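Chapter 6
A Place for Every Card: Sorting and Storing Small Paper Goods

If you have ever opened a kitchen drawer in search of a stamp and come away with a rubber band, an old bus pass and a postcard from an aunt, you already know a good deal of what this chapter has to teach. Paper piles up. It comes home in pockets and bags, it slips between the pages of books, and before long it has settled in every corner of the house. In the last chapter we worked with large, flat things such as maps and posters, and I hope your table has recovered. Now we turn to the small ones: postcards, picture cards, recipe cards, tickets, and all those pretty printed pieces that we can't quite bring ourselves to throw out.

I have a soft spot for this subject. My own first collection lived in a shoebox, and I remember perfectly well how it felt to tip the whole thing onto the rug every time I wanted one card from the bottom. (The card was always at the bottom.) A wooden box with dividers would have saved me a great many afternoons, although I suppose I would have seen less of the rug.

Before you sort anything, take a little time to look. Pick up a card by its edges and hold it upright, where the light falls across the face. What is on it? A landscape in fall colors, a line of lettering, a label, a mark in the corner? Any of these can become the basis of a group. Some sorters go by picture and some by language or by size, and you will find that the cards themselves often suggest an answer once you have handled enough of them. 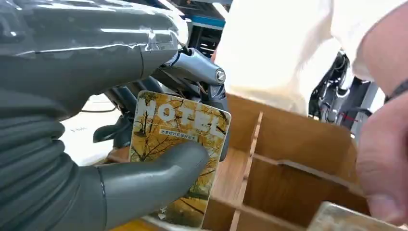 Once you have settled on your groups, you can think about compartments. The practice set for this course, the Callitz Study Box, comes with 100 cards, and I would ask you to sort them at least 2 different ways before you decide which one you like. Go slowly the first time. A card set down in the wrong cell is no tragedy, but a card forced into a cell that is too tight for it will soon have a bent corner, and there is no good cure for that - believe me, I have tried the heavy dictionary and the warm iron both.

Dividers deserve more thought than they usually get. Tall ones keep upright cards from leaning into their neighbors, while low ones make it easier to reach in with your fingers. Many organizers mix the two. The Stuker and Astov methods, which we will compare later in the chapter, disagree on almost everything about spacing, and yet both begin with the same simple step of measuring your largest card first.

We will finish with the Mandagi collection, 2290 cards kept in one small upstairs room, and see how its owners moved the lot from envelopes into open boxes between April and the end of summer. Have a pencil handy as you read, and a few cards of your own if you can spare them.

Words to know in this chapter: cell, divider, face, index tab, loose group, master list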